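Planning and budgeting for a two-arm bench cell: frequently asked questions

Trarnham Shared Equipment Service
Last revised 27/02/2022

These answers are for departments preparing a bid for a two-arm manipulation cell, or for the simulation licence and workstation that we normally ask to see bought first. Sums are not given here. Quotations go out of date quickly and the current price sheet is held by the equipment desk.

Who should read this before submitting a bid?

The budget holder and the person who will run the cell day to day. If they are the same person, name a deputy on the form. Bids with one name on them are returned.

What does a complete bid contain?

A statement of the task, the list of objects to be handled, a floor plan with door widths, a power and network survey, a quotation for each major item, and a running cost sheet covering the life of the equipment. The task statement should fit on one side of A4. Most of the bids we send back have a full quotation and a task statement of two lines.

Can we order the arms first and decide on grippers later?

You can, but the payload and reach figures will be wrong if you do. The gripper, its mounting plate and its cable all count against the rated payload of the arm. Work from the heaviest object on your list, add the gripper assembly, then check the result at the reach you need. Rated payload is often quoted close to the body of the arm and falls off at full stretch.

Do we need two arms?

Only if the task calls for holding and acting at the same time, or for reaching both ends of a wide table without moving the base. Unscrewing a cap from a loose bottle is a two-arm job. Moving a cup from one side of the table to the other is not. A second arm adds a controller, a mount, a gripper, a second set of spares and more time spent on collision checking. It also raises the standard of risk assessment required.

Why does the service ask for simulation before hardware?

Layout mistakes are cheap to fix in software. Table height, base spacing and camera position can all be changed in an afternoon. Once the table has been drilled and the mounts bolted down, the same change means a works order. Simulation also gives you a first estimate of how many objects a cell can hold within reach before the arms start to get in each other's way.

There are limits. Contact, friction and soft materials are approximated, and a grasp that holds in simulation may slip on the bench. Use simulated results for reach, clearance and sight lines. Don't use them to promise a cycle time.

What computer do we need for it?

A desktop workstation with a discrete graphics card. Memory on the card is usually the limiting figure, especially if you intend to render several camera views at once or run copies of the scene in parallel. Laptops have been accepted for layout work only. Budget for the workstation separately from the control computer that will sit beside the real cell. Sharing one machine between the two jobs was tried at Prostisthorpe and given up after one term, as the bench stood idle whenever a long rendering job was in progress.

How should we cost the object set?

As its own line. Departments tend to treat objects as petty cash and then find that nothing on the bench matches the models in the simulator. For each physical object allow for the item, one duplicate, and the time needed to model it. Modelling time is the larger part. A plain cup is quick. Plants, handles, glossy metal and anything transparent take longer, both to model and to check.

The Nulluro starter library comes with 106 models. Benito Robles keeps the list and will tell you which have a shop-bought equivalent. We suggest starting with 20 and adding to them once the first task runs.

What should a test layout look like?

Mixed. Include objects that stand and objects that lie down, some with handles and some without, and at least one large item that gets in the way. Place a few near the limits of the table, where reach is worst. A tidy row of identical blocks will make any cell look capable and will tell you little about the one you plan to buy.

Which camera position should we budget for?

Overhead as a minimum. It gives the clearest record of where things are on the table and is simple to calibrate. It is poor at judging height, and an arm passing under the camera will hide whatever is beneath it. Most cells add a camera on each wrist, so allow for the brackets and for cable that can flex repeatedly. Whatever you choose, set up the same views in simulation first and check that they take in the parts of the table your task uses.

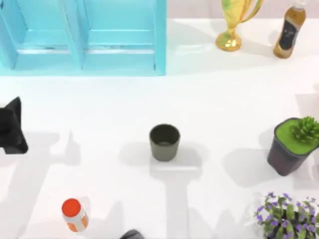
Simulated bench seen from above, with household objects, a shelf unit and both grippers partly in view.

What should we check in a view like this?

Three points decide most of the purchase. First, coverage: the shelf unit, trophy and both plants run past the borders of the view, so a task that depended on those parts would need a wider lens, a higher mount or a second camera. Second, shadow: the arms throw long grey shapes over a white surface, and software that separates objects by brightness may be upset by them. Price diffuse lighting at the same time as the camera. Third, the spread of objects against reach. The small grey cup is at the centre of the table, while the amber bottle is far over towards the top right. Test both positions with each arm before settling the base spacing.

Is a white table the right choice?

It shows dark objects well and pale ones less well. A white medicine bottle on a white top may be picked out mainly by its cap and label. If your list has many pale items, ask for a matt grey top, which most suppliers offer. Gloss finishes should be avoided altogether.

How much floor space should be reserved?

Take the full reach envelope of both arms, add the guarding or scanner zone, then add a clear walkway on the operator's side. The table is usually the smallest part of the footprint. Door and lift widths matter too: a welded frame that will not go round the corner of a corridor has to be cut or sent back, at the department's expense.

What running costs are most often left out?

Gripper pads and fingertips, which wear. Replacement cables. Licence renewals, including the simulator. Annual inspection. Recalibration after any knock. Staff time for resetting the bench between trials, which in most departments is the largest single running cost and appears on almost no bids. Thu Sầm can supply a blank running cost sheet with these lines already in place.

Should we buy spares with the first order?

Yes, for anything that stops the cell when it fails. We ask for one spare set of fingertips per gripper and one spare cable per arm. A spare controller is hard to justify for a single cell, though two departments with the same model may share one.

Can the cost be split over two budget years?

Yes. The usual split is the simulation licence, workstation and object set in the first year, and arms, grippers, table and guarding in the second. The second part is not released until the layout has been reviewed in simulation. Damian Schnyder carries out the review - send him the scene file and the list of camera positions, and allow two weeks.

Is leasing possible?

For arms and controllers, yes. Grippers and tables are generally sold outright. Read the return conditions before signing, in particular the wording on drilled mounting plates and on software locked to a serial number. A lease over a short project can be good value. Over a longer one it will usually cost more than purchase.

Can we buy second-hand?

With care. Ask for the controller's hours, the date of the last calibration and written confirmation that the software licence can be transferred. Without the third, the arm may be of no use to you at any price. Second-hand grippers are not accepted.

How long does the process take?

Bids are read in October. Delivery times for arms vary widely and should be confirmed in writing with the quotation. Installation and acceptance should be planned as a separate stage with its own staff time.

What counts as acceptance?

The supplier must show both arms reaching every marked point on the table, an emergency stop from each button, and 100 consecutive pick-and-place moves on the object named in your task statement. A dropped object restarts the count. Put this wording in the purchase order, as suppliers are not bound by it otherwise.

Who do we contact?

Quotations and price sheet: Rosângela Amaral, equipment desk.
Running costs: Thu Sầm.
Layout review: Damian Schnyder.
Object models and the Nulluro library: Benito Robles.
Power, network and floor surveys: Định Văn, Nghiêm Building, ground floor.

Survey requests need a room number and a named person who can open the door.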